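Counter day

June 13, 2026

Quick one, I have to leave in 50 minutes and my hair is wet.

So we are finally doing the counter. Been saying it since the move. Everything that came into this kitchen landed on the marble and stayed there, and last week I was chopping onions on a board balanced half over the sink like some kind of student. Enough.

Rule for today: if it gets used every day it stays out. If not, cupboard. If it doesn't fit in the cupboard, Kļaviņa gets it (the thrift place behind the bakery, they take small appliances till 6 on Saturdays, bring the cord or they turn you away, ask me how I know).

Toaster oven stays. It's huge, I know. But I make everything in it, I haven't turned on the big oven since winter. Toaster is the fight. Why have a toaster AND a toaster oven. Algirdas Žukauskas, my brother in law, lifelong toast person, says the bread comes out wrong in the oven, dry all the way through. He's over here a lot and he eats a lot of bread so he gets a vote. Toaster stays for now. Revisit in July.

Canisters. I love them, they don't match, don't care. Tried lining them all up along the back by the wood and it looks pretty good? Problem is reaching past stuff to get to them. The Tondasik shelf I ordered was supposed to fix that but it came too deep, went back, still waiting on the refund. Don't order from the Gretulura site if you're in a hurry, is all I'll say. Order number ends in 2901, if anyone from there is reading, hi.

Spray bottle needs to live under the sink. It will not live under the sink. It wanders.

Cereal, same thing. There's a whole shelf for cereal. The box comes out for breakfast and then it's just out, til bedtime.

Boards I'm less sure about. Wanted them standing up behind something but they slide, and the walnut tray is too nice to hide so it gets the middle. My idea is salt, oil and pepper on the tray so the whole lot can be lifted off in one go when I wipe down. Saw that on the Vililau blog years ago and never did it.

Where I'd got to before lunch, towel on top of the toaster oven and all:

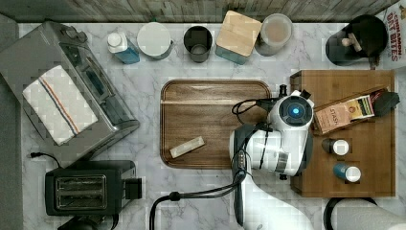
Can you put oil on marble if you stand the bottle on a tray?
A tray with a raised rim is fine, just wipe the bottom of the bottle now and then, and if oil does get on the stone put baking soda paste on it overnight.

Still to do: the cords. I hate the cords. Thinking of those stick on clips, or just a twist tie like a normal person. And crumbs, pull everything foward and get behind it, I'm not looking forward to that part.

Ok hair. More tomorrow if the shelf people call back.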